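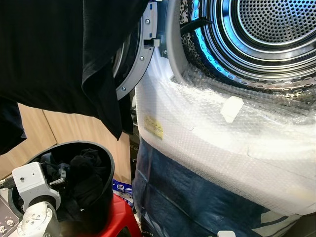

Laundry Room Guidance for Residents
Front-Loading Machines: Loading, Unloading and Care of Dark Clothing

This page sets out the recommended practice for residents using front-loading machines, whether in the shared laundry rooms at Isar House and Jibrin Court or in their own homes. It replaces the printed sheet formerly posted beside the sinks. Questions may be sent to Oluwaseun Idahosa at the Household Services desk.

Before loading

Check the drum before putting anything in. Small items such as socks and handkerchiefs tend to cling to the upper part of the drum after a fast spin and are easily missed from a standing position. Turn the drum once by hand and look again.

Empty all pockets. Coins, hairpins and screws can pass through the holes in a drum or lodge in the fold of the rubber gasket, where they may tear fabric or damage the seal. Close zippers, fasten hooks and tie loose drawstrings.

Turn dark T-shirts, sweatshirts and trousers inside out. Most of the fading seen on black cotton comes from rubbing against other garments, and turning the item puts that wear on the side that does not show. Printed shirts should be treated in the same way.

Loading the drum

Place garments in the drum one at a time, loosely shaken out. A shirt pushed in as a ball is likely to come out as one, with detergent caught in the folds. Large and small items should be mixed so that the load can spread evenly during the spin.

Do not fill the drum to the top. There should be room to place a hand, held upright, between the clothing and the upper edge of the drum. A single heavy item, such as a bath mat, should be washed with two or three towels to balance it.

Before closing the door, run a finger around the gasket and make certain that no sleeve or hem is resting on it. Trapped fabric is the most common cause of water on the floor, and the garment itself is often marked by the pressure of the door.

Black and navy together

Black and navy garments may be washed together in cold water once each has been through 2 separate washes. New items should be kept apart until then, as the dye in either may still run. Use a liquid detergent for dark loads. Powder that has not dissolved leaves pale streaks, and these are usually mistaken for wear.

Keep towels, fleece and anything that sheds lint out of a dark load. If lint has already settled on a garment, allow the garment to dry fully and then use a clothes brush, working in one direction from shoulder to hem.

Unloading

Remove the load promptly when the cycle ends. Clothing left in a closed drum creases and takes on a stale smell. In shared rooms, a finished load should be collected within almost 3 quarters of an hour; after that time another resident may move it to the folding table.

Lift each garment out separately and hold it by the shoulders or waistband. Shake it twice, firmly, and smooth the seams by hand. A T-shirt treated in this way will rarely need ironing. Do not drag a long item over the door frame by one end – the latch can catch a thread and pull it through the length of the fabric.

Hang dark clothing out of direct sunlight, still inside out. Knitted items should be dried flat.

Care of the machine

Wipe the gasket and the inside of the door with a dry cloth after the last load of the day. Pull the fold of the gasket back gently and dry inside it. Leave the door ajar afterward, except where small children or pets have access to the room.

Once a month, run an empty hot cycle in accordance with the maker's instructions. Bleach and vinegar should not be used at the same time or one after the other.

Moving or storing a machine

Drain the hoses, dry the drum and tape the power cord to the back of the cabinet. The lower front is easily scratched in doorways and should be covered with a blanket or bubble wrap. Shipping bolts, where the household has kept them, must be refitted before the machine is lifted and removed before it is next used. Two adults are required for any move, including a move within the same room.

Reporting a fault

Faults in the shared machines should be reported to Abimbola Tamuno at the Clandis office, giving the room and a short account of the problem. Residents are asked not to force a door that remains locked after a cycle. Wait for the water to drain and try the handle again before calling.

Last reviewed December 17, 2024. Revised laundry room hours will be posted in January.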